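Kestavthorpe Robotics Short Course
Unit 3: Teaching by Showing
Handout revised June 3, 2022

Welcome back, everyone. If you came straight from the unit on motion planning you may be feeling a bit worn out by joint limits and cost functions, and I promise this week is gentler on the head, though it is a good deal harder on the wrists. We are going to teach the arm by showing it what we want, first with our own hands on it and then from the operator's chair.

Two ways of showing

The older way is to take hold of the arm and move it yourself. People call this kinesthetic teaching, or just hand guiding. You put the arm in its soft mode, walk the gripper over to the object, close it, carry the object where it needs to go, and the controller writes down the joint angles as you travel. It feels natural almost at once. The trouble is that your own arms and shoulders get into the camera view, and a policy trained on those pictures may come to expect a person standing there.

The other way is remote control, or teleoperation. You hold a leader arm or a pair of handles, and the robot copies you. Your body stays out of the pictures, and you see more or less what the robot will have to work with later. You do lose the sense of touch, and most beginners squeeze far too hard for the first afternoon — I certainly did, and I went through a good many tomatoes.

What makes a good demonstration

Please go slowly, but keep moving. A long pause in the middle of a reach is recorded like everything else, and the learner can't tell that you were only thinking. Approach from a direction you could repeat. If you fumble a grasp, recover calmly and finish, then mark the episode as a recovery in the Hosteck log so that we can sort it out afterward.

Vary the layout between episodes, too. We once collected 200 episodes for the Skivamville project with the cup in nearly the same spot every time, and the arm learned to visit that spot beautifully whether the cup was there or not.

The tabletop task

For the practical you will put a marker into a pencil cup while other things lie nearby. The vegetables and the fruit are distractors, and they should stay where they are. Look at the layout before you touch the controls, and decide how you would come down on the marker with the mandarin on one side of it and the yellow pepper on the other.

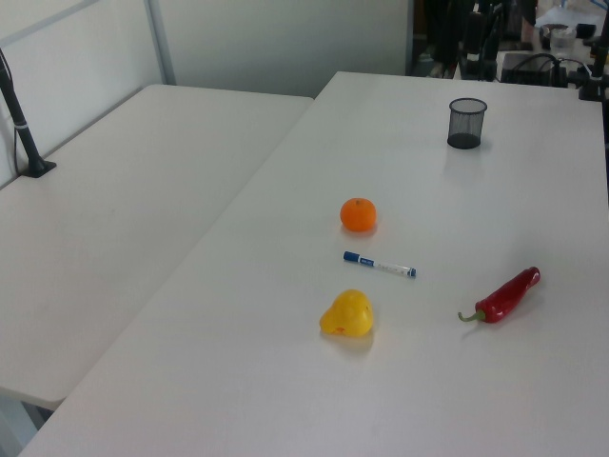
Before you record

Run the task through twice without saving anything. Then record 26 episodes per person, changing the layout after each one, and take a proper rest at the halfway point. Tired hands make jerky data, and we would much sooner have fewer episodes than shaky ones.

Reading for next time: the chapter on imitation learning in the course reader, up to the part on compounding errors. Bring your log sheet with you.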